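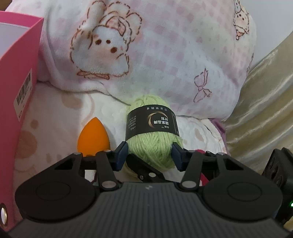 Open afternoon at Drikangate
By Agathe Chauvin, September

The flyer promised 900 items of "giftware and comfort". I went in doubting it and came out much the same. Pale green yarn with a gold moon on the band, an orange makeup sponge, a plush blanket with a cartoon lamb in a flower hat. Is that a range, or a clear-out?

Bjarke Kárason, who showed us through, says the boxed plush is what sells. Maybe.
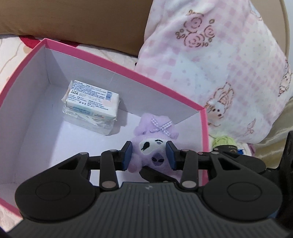

I'll give them the gingham bow on the lavender one – neat enough, in a pink-edged box. But $5 parking for that? The colour scheme alone wore me out by three.

Recent items
Trenora craft hall, revisited
Flolus showroom: all foyer
Is Chauhan worth the drive?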